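Suturing practice FAQ
Questions people keep sending me, answered by Keabetswe Van der Merwe 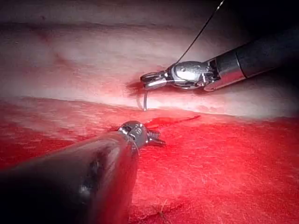

I've been teaching needle work to surgical trainees for a while now, and my inbox fills up with the same handful of questions every February when the new group starts. So I finally wrote them down! This page is for people who are already in a training program. Your own attending's way of doing things beats mine every time.

Where do I hold the needle?
A bit past the middle, closer to the thread end than the point. Most of us were taught one half to two thirds of the way back from the tip, and I still do it that way. Grab it too near the thread and it wobbles or bends on you. Too near the tip and you've got no curve left to drive with.

What angle should the point go in at?
As close to 90 degrees to the surface as you can get. Then let the curve do the work: rotate, don't push. I say "rotate" so often that the Skiltavbridge group put it on a mug for me (I love that mug).

My needle keeps spinning in the jaws. Help!
Usually you're holding it right at the swage, or the jaws aren't fully closed. Let go, regrip on the flatter part of the body, close all the way and try again. If it still spins, try a different driver, as old ones do wear smooth.

There's a spot of blood where the needle went in. Did I do something wrong?
Probably not. A little spot at an entry point is very common. Tell whoever is supervising if it keeps coming or starts to spread, and don't yank the needle back out in a panic, please.

How do I keep the thread from tangling?
Keep it off to one side, away from where you're about to go in, and cut it shorter than you think you need. I spent my whole first year fighting thread that was way too long.

How much practice is enough?
I ask my own trainees for 50 clean passes on a pad before we even talk about knots, and then 100 more with knots. Boring, I know. Put some music on. One of the Erkia people kept a tally and got to 523 before she was happy with her left hand, and her stitches are gorgeous now.

Which practice pads do you use?
The Hedinent ones with the soft top layer. They tear if you drag the needle, and I like that, so you find out right away. The Sadeghi pads are firmer and last longer, so they're fine for knots.

Can I send you a video of my stitches?
Yes, with pads only, no patients! Keep it short and tell me which bit is bugging you. I answer in batches, so give me a couple of weeks.

Last updated 2024-06-16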